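Felt pad under a toaster - heat question
Kitchen & Small Appliances > Counters and Surfaces

bramholm_2
22 January 2026
White matte tabletop, rounded corners, used as a breakfast station. The top marks easily, so I put down a thick felt pad, beige-gray, square. The toaster stands near the back of it. The manual says "stable, heat-resistant, non-flammable surface" and gives no temperature. Does felt qualify? The seller (Kukudow) lists the pad as "felt, mixed fiber" and nothing else.

Layout is as follows.
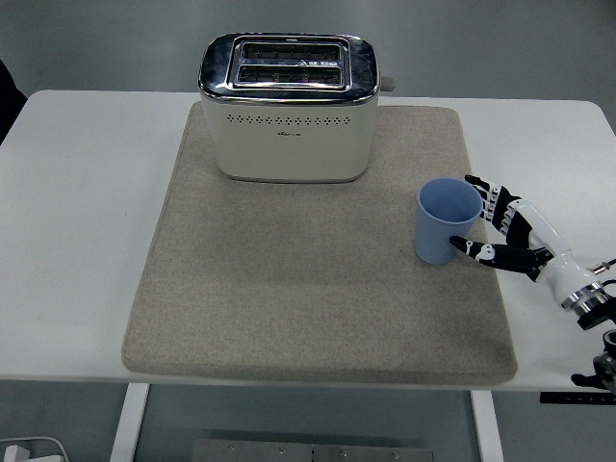
Two-slot toaster on the felt pad, light blue cup to the right.

Slots run parallel to the front edge. The lever is on the right.

slotwidth
Mixed fiber usually means polyester with some wool. Polyester softens well before it melts. I put a probe under my own two-slot after two full cycles and read 133 F at the center of the base. No felt will care about that.

Vindevden
133 F is your toaster. Mine read 148 F on the same test, and that was on stone. Felt insulates, so the base will run hotter on it. Feet also sink into a thick pad, which cuts the air gap underneath. I would not do it.

slotwidth
15 degrees is nothing. Still far below any softening point.

Vindevden
In normal use, yes. The manual is written for a stuck lever. Crumbs are the other problem - they work into felt and you can't wipe it.

bramholm_2
Crumbs are already an issue. Vacuuming gets most of them. I have not measured the gap under the base.

santoso_k
Put a ceramic tile under the toaster only and keep the felt for cups and plates. Had this setup since December. The tile wipes clean and the felt protects the top from the tile. Check that all four feet sit on it.

slotwidth
A tile on soft felt rocks when you push the lever down.

santoso_k
Mine doesn't. Use a bigger tile.

Vindevden
Or cut the pad. Felt cuts fine with a utility knife and a straightedge.

bramholm_2
Not cutting it. Will try a tile and measure the base temperature both ways.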